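Mistar Hand-Held Gripper, Demonstration and Open Day Package

Product group: teaching tools for robot handling
Supplier: Borkesar
Order code: MS-254
Availability: on request, next deliveries in July

Overview

The Mistar is a gripper that a person carries in the hand. It has two fingers and a camera, and it records how a person does a handling task, so that a robot arm can later be taught the same task. Borkesar offers it for sale, and also as a package for schools, laundries and workshops who wish to see it before they decide. This page is about the package.

What you receive at the visit

One of our staff comes to your location with two grippers, a portable computer and spare finger pads. The visit takes 5 hours including the set-up. We ask for one table or other flat surface, and for one power outlet not too far from it. Please prepare your own objects if you can. Visitors learn more from their own towels and boxes than from ours.

The day has usually this order. First we show the gripper and explain the recording. After this each visitor may try it, and we look together at the recordings on the computer. The last hour is for questions, and also for a talk about which arm you have or plan to buy.

From the open day at Endeck

On April 28, 2021 we were guests at the Endeck training house, where the open day was led by Rosimeire Trindade. She had asked us to work with clothes, as her students are preparing for work in household service. We were glad of this request, but we were also a little nervous. Cloth is more difficult than boxes. It changes its form each time it is touched, and the fingers must take one layer and leave the other.

The students found quickly that it is better to close the fingers slowly. Several of them wanted to use the second hand for help, and we had to remind them that the robot will not have it. Mrs. Trindade made her own trial with a shirt and told us the handle is good but that after a long time the wrist becomes tired. We have passed this remark to our workshop.

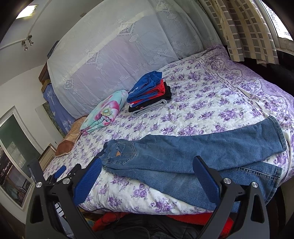 Trousers need more patience than shirts, in our experience. The waistband is thick and gives a good hold, while the legs are long and like to slide away. We advise new users to begin with the waistband and to practice the legs later. On the day at Endeck the group made 459 recordings, and all of them were handed to the house on a disk.

Technical notes

Fingers: two, curved, with textured rubber pads
Pads: can be changed without tools
Computer connection: by cable
Weight with camera: 928 grams
Software: Ghoneim recorder, one license included

Price and booking

The price of the visit depends on the distance, and it is taken off the invoice if you order a gripper afterwards. For booking please write to us with your address, the number of visitors and the kind of objects you want to handle. We answer in English or Portuguese.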